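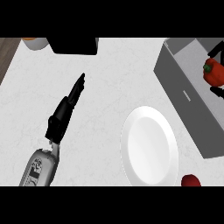 What happens to a reader's rating if the review attached to it is deleted? The rating stays on the book page and still counts toward the average, unless the reader also clears the Rating field on the Shelf tab.

Section 8. Setting up a group review shelf

This section covers the set-up of a group review shelf in Pislow, from creating the shelf to publishing the first set of reviews. It applies to the web version. The mobile version can be used to write and edit reviews but cannot create a shelf or change its settings.

8.1 Before you start

You will need:

An account with the Host role. Reader and Guest accounts do not show the Shelves menu.

The ISBN, or the title and author, of each book you want to add.

An email address for each reviewer you plan to invite.

Note: Books from small presses often have no ISBN on file. See 8.3 for adding a book by hand.

8.2 Creating the shelf

1. Sign in and open Shelves from the left menu.

2. Select New Shelf, then Group Review. Do not select Reading List. A reading list cannot be turned into a review shelf later, and its entries have to be added again.

3. Type a name for the shelf. The name appears at the top of the public page and in the page address. Changing the name later changes the address, and old links stop working.

4. Set Visibility to Draft. Leave it there until you reach 8.6.

5. Under Language, choose the language the reviews will be written in. This setting controls spell check and the order of titles. With English selected, a leading "The", "A" or "An" is ignored when titles are sorted.

6. Select Save.

The shelf opens with no entries. The shelf number is shown in the upper right corner, for example 1743. Support will ask for this number if you write to them, and it does not change when the shelf is renamed.

8.3 Adding books

To add a book by ISBN:

1. Select Add Book.

2. Type or paste the ISBN. Hyphens are accepted.

3. Check the title, author, publisher and format against your copy. Hardcover, paperback and e-book editions have separate ISBNs, and the search returns only the edition you typed.

4. Select Add.

To add a book by hand:

1. Select Add Book, then Enter Details.

2. Fill in Title, Author and Publisher. These three fields are required. For a self-published book with no imprint, type the author's name in the Publisher field.

3. Fill in Year and Page Count if known. If a page count is missing, the book is left out of the shelf's length filter.

4. Add a cover file if you have permission to use it. Without one, the book is shown with a plain cover carrying the title and author.

5. Select Add.

Caution: Check for an existing entry before adding a book by hand. Two entries for one book split the ratings between them. Entries can be merged (see 8.8), but a merge cannot be undone.

A shelf holds up to 16 books. When the shelf is full, Add Book turns gray. Move a book to the archive to free a place. Archived books keep their reviews and remain searchable.

For a book in a series, open the entry after adding it and fill in Series and Volume. The Volume field accepts decimals, so a novella set between the first and second books can be entered as 1.5. Omnibus editions should be given the number of the first volume they contain, with the rest listed in the Notes field.

8.4 Inviting reviewers

1. Open the People tab.

2. Enter one email address per line.

3. Choose a role for each person. Reviewer can write and edit their own reviews. Editor can also correct other people's reviews and change book details.

4. Select Send.

Invitations that have not been accepted are listed under Pending. To resend one, select the arrow beside the address. A resent invitation cancels the earlier one, and the earlier link will show an error if opened.

Each reviewer has a display name, which is printed above the review. By default this is the full name on the account. For example, reviews by Moushumi Liyanage appear under that name unless she types a different one in Profile, Display Name. Hosts and editors cannot change a display name.

Note: Names containing accented or special letters, such as Kjell Nygård, are shown correctly on the page. In the page address they are replaced with the nearest plain letters.

8.5 Assigning books and setting the form

A book can be assigned to one reviewer, to several, or left open. Open books can be claimed by anyone on the People tab.

1. Open the book entry and select Assign.

2. Choose one or more names, or choose Open.

3. Set a due day if you want reminders sent. Reminders go out at 8 a.m. in the reviewer's own time zone, on the day before the review is due. A review due on Wednesday brings a reminder on Tuesday.

4. Select Save.

Next, set the review form. The form applies to every book on the shelf and should be settled before anyone starts writing.

1. Open Settings, then Form.

2. Choose the rating scale: stars, a number out of ten, or none.

3. Set the length limit. The default is 3000 characters, counting spaces. The counter below the text box turns red when the limit is passed, and Submit is turned off until the text is cut.

4. Turn Content Notes on or off. When this is on, reviewers can list topics a reader may want to know about in advance. The list is folded shut on the public page.

5. Turn Source of Copy on or off. When this is on, each reviewer must state how the book was obtained: bought, borrowed, or supplied by the author or publisher.

Caution: Changing the rating scale after reviews have been submitted clears every rating on the shelf. The text of the reviews is kept. Export the shelf first (Settings, Export) so that the old ratings can be looked up.

Spoilers are marked by the reviewer. Select the text and press the Hide button above the text box. Hidden text is replaced by a gray bar that opens when selected. It is also left out of the preview lines on the shelf page and out of email digests. Hidden text does count toward the length limit.

8.6 Publishing

1. Open the shelf and select Check. A list of problems is shown. Missing publishers, unassigned books and reviews over the limit are the most common.

2. Correct each item, or select Ignore beside it. Items marked Required cannot be ignored.

3. Select Preview and read through the page. Titles longer than two lines are shortened on the shelf page but shown in full on the book page.

4. Change Visibility from Draft to Public, or to Link Only if the page should not appear in search.

5. Select Publish.

It takes around 16 minutes for a new shelf to appear in search. The direct link works at once.

Reviews that are still in progress when the shelf is published are not shown. They are added one at a time as they are submitted - there is no need to publish again. Turn on Hold New Reviews in Settings if each one should wait for an editor.

8.7 Comments

Comments are off by default. To turn them on, open Settings, then Comments, and choose Members or Anyone. With Anyone selected, first comments from new visitors are held for approval. Approving one comment approves all later comments from the same visitor.

Authors and publishers may comment in the same way as other visitors. An author whose account has been linked to a book entry is shown with the word Author after the name. The label cannot be removed from single comments.

8.8 Merging duplicate entries

1. Open the entry you want to keep.

2. Select More, then Merge.

3. Search for the duplicate and select it.

4. Compare the two columns. Where the details differ, choose the one to keep.

5. Select Merge.

Reviews, ratings and comments from both entries are placed under the one you kept. If the same person reviewed both, the newer review is shown and the older one is moved to that person's drafts.

Caution: Do not merge different translations of a book. Use Link Editions instead, found in the same menu. Linked editions keep separate ratings and show a pointer to each other.

Closing a shelf and moving its reviews to another host are covered in Section 9.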